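Pimthorpe Food Parcels
Progress report to the Takstead Fund, second payment
Monday, February 8, 2021

Sorry this is brief, we are mid-packing most days now. Headings as per your form.

Where we are

Packing up and running at the Rizk unit. Move out of the old hall finished, keys handed back, deposit still owed to us (chasing). Heating works in the front half only. Landlord has been told twice.

Parcels out since the first payment: 3064. All to addresses inside the area agreed in the grant letter, apart from the handful on the Lavulwood side that you cleared by email. Deliveries going out on all the days we said they would, except for the snow day, when we rang round and doubled up the day after.

Referrals still coming mostly from the two surgeries and the school. Self-referrals going up. We don't ask for proof and don't plan to, as discussed.

Bags

Changed from carrier bags to paper. This was in the bid as a "would like" and we have managed it inside the same budget line. Ordered 1000 to begin with, then another 1000 once we were happy with the size. Plain, no printing, which saved a bit and means nothing on the doorstep says food parcel. Several households had asked for that.
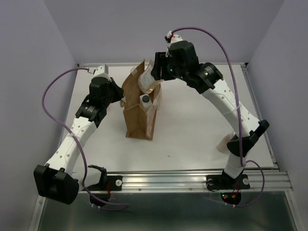
Packing method has settled down after a messy start. One parcel, one bag, packed on a clear table with nothing else on it, then straight to the crates by the door. We had been lining up bags along the floor and filling them as we went, and it was slow and bad for backs, and tins got missed. The plain brown bag does stand upright by itself on a flat top, so both hands are free for the packing and the heavy things can go in the bottom first. Tins and jars, then pasta and rice, then tea, biscuits, soft stuff on top. Bread goes separately. Anything from the fridge goes in at the last minute and gets a sticker.

Weak point is the wet. Paper and a rainy doorstep don't mix and we have had bags go at the bottom between van and door. Now carried in crates right up to the step and only lifted out there. Better. Not perfect. Heavy parcels (families of five and up) get split over two bags, which uses more bags than we budgeted for but is still cheaper than replacing broken jars.

Money

Spend is on track overall. Bags slightly over, fuel under, food bang on. Rent as forecast. We would like to move the fuel underspend across to bags and crates if you are happy with that, please could you confirm in writing as the accounts person will ask me for it. Receipts scanned and in the shared folder, apart from the January van hire, which the hire firm has promised to resend.

People

Enough hands for the mornings. Short on drivers. 27 people have done the food hygiene course online and the certificates are in the folder. A few more started it and haven't finished, will nudge. Masks and distancing as per the current rules, no more than one household per table, door propped open even when it is freezing, so lots of coats.

What hasn't gone well

The phone line. Message box filled up over Christmas and we lost some calls. Second line now set up, and someone clears the messages first thing.

Storage. Shelving delivered without the bolts, went back, came again with the wrong bolts. Dry stock is still on pallets at the back and it takes too long to find things. Should of been sorted in December.

Allergies. One parcel went out with the wrong cereal. Spotted by the family, swapped the same day, no harm done, but we have changed the slip so that allergies are written at the top in red and read out loud before packing. Incident form attached to the email.

Next, up to April

Shelving up (really). Two more drivers. Baby box added as an extra, nappies and wipes to start with, sizes asked at referral. Short survey to households, paper copy in the bag and a phone option, questions attached for you to look at. Would be good to have your comments before we print it.

Also need to decide on the bag size for when the current lot runs low. A slightly wider one has been suggested, as cereal boxes only go in end-on at the momment. Getting a price.

Visit

You asked about coming to see it. Not possible under the rules just now, but happy to do a video call from the unit, mornings best, any day but delivery days. Let me know what suits and I'll send a link.

Figures sheet and incident form attached separately.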